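# Bemness rectangular woven baskets

If you've followed the shop for a while you'll know we have a weakness for baskets, and the Bemness is the one we end up recommending most. It's a plain, open-topped rectangle with rounded corners and a fat plaited rim, and it comes in a honey orange and a dark chocolate brown. We've stocked it since March and it has turned up all over our own homes already — mine holds bread, Giorgia's holds chargers and the post she hasn't opened.

Assunta Zuccaro brought the first ones in to show us and we ordered both colours before she'd finished her coffee! The honey is the cheerful one. It warms up a white shelf straight away and looks lovely with lemons in it. The brown is so deep that it can pass for black in low light, and it's the better choice if you want the basket to sit quietly in a room. 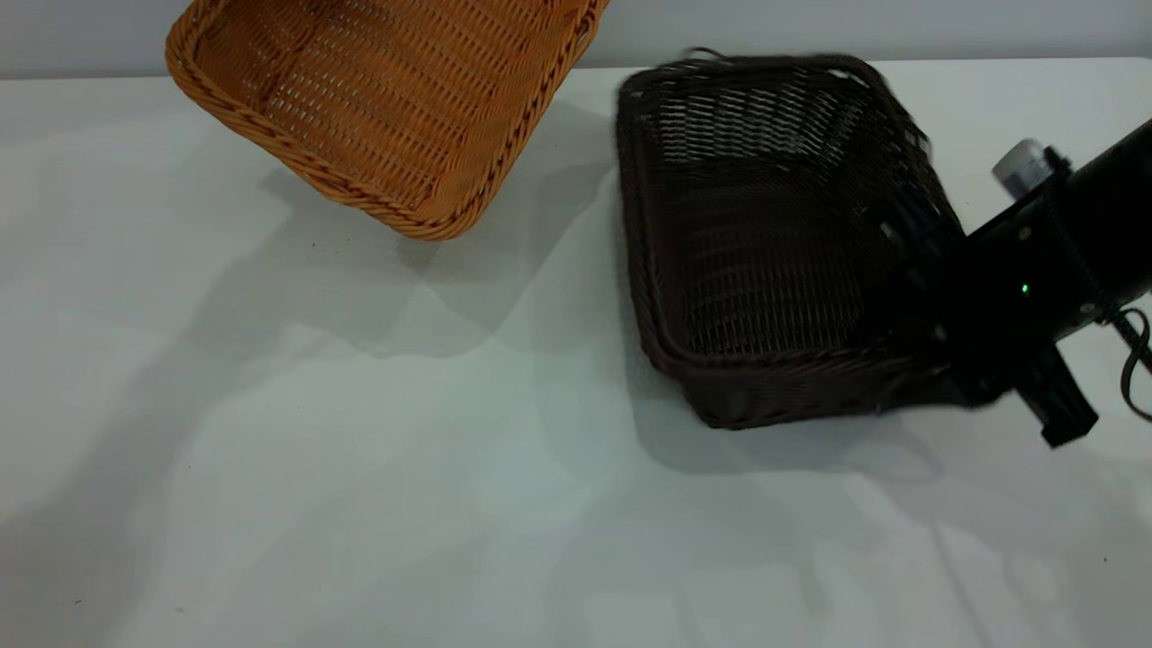 People often ask whether to buy a matching pair or one of each. I'd go for one of each, especially on an open shelf where you want to know at a glance which basket has the napkins and which has the batteries. Giorgia Melis, who looks after our orders, is firmly on the side of two browns, so do write to her if you'd like the opposite opinion.

## The rim

The rim is my favourite part. Lots of small cords lie side by side in each twist, and the twists overlap all the way along like a thick rope plait. It gives the basket a proper edge, something to get your fingers around when you pull it off a shelf, and it makes quite a simple shape look finished. The side wall underneath is woven from much finer strands, so you get this nice change from chunky to delicate as your eye goes down.

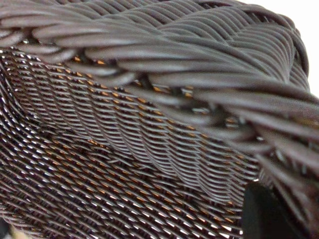 ## The weave

The brown has a lot going on once you get close. Each strand is smooth and round and picks up a little line of light, so a basket that looks flat and dark from across the room is full of tiny bright points when it's on the table in front of you. Turn it near a window and the whole side seems to ripple. It's a tight weave on the walls, with small openings just under the plait where daylight gets in. 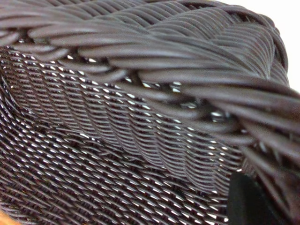

*Chocolate brown: braided rim and side wall, close up.*

Being woven, it does have gaps, so very small things (loose seeds, pins, beads) want a saucer or a cloth under them. For bread or rolls I put a folded tea towel in the bottom and let the corners hang over the edge. You may also come across the odd loop of strand standing a little proud of the rim. Leave it be, or tuck it back in with the handle of a teaspoon. Please don't snip it!

## What we use ours for

- Bread, rolls and croissants on the breakfast table
- Fruit that doesn't need the fridge
- Napkins, candles and matches, all together in the sideboard
- Hand towels in a small bathroom
- Remote controls, chargers and reading glasses
- Seed packets and string by the back door

It also makes a very good gift basket. Line it with tissue, add a jar of something and a packet of nice biscuits, and you've got a present where the wrapping gets used for years. The honey is the more popular colour for this and I can see why, as it shows up so well against pale paper.
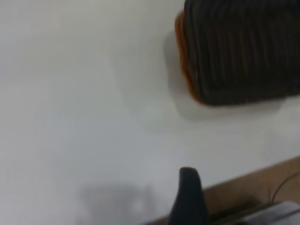

Looking after one takes very little. Shake out the crumbs, go over the weave with a soft dry brush (an old pastry brush is ideal) and wipe the rim with a damp cloth when it needs it. Let it air before you put anything back in. Keep it off the hob and away from radiators, and don't put it in the dishwasher, however tempting that looks after a long lunch.

## Ordering

Product code: 181

Colours: honey orange, chocolate brown

Sold: singly, or as a pair in any mix of colours

Delivery: 3 working days, 4 for the islands

Collection: from our Flesley shop, ready the next morning

If you want a pair, put the colours in the order note — "one of each" is fine. For larger numbers, say for a café or a wedding table, email Giorgia first and she'll check what we have on the shelf.

Page updated June 2024.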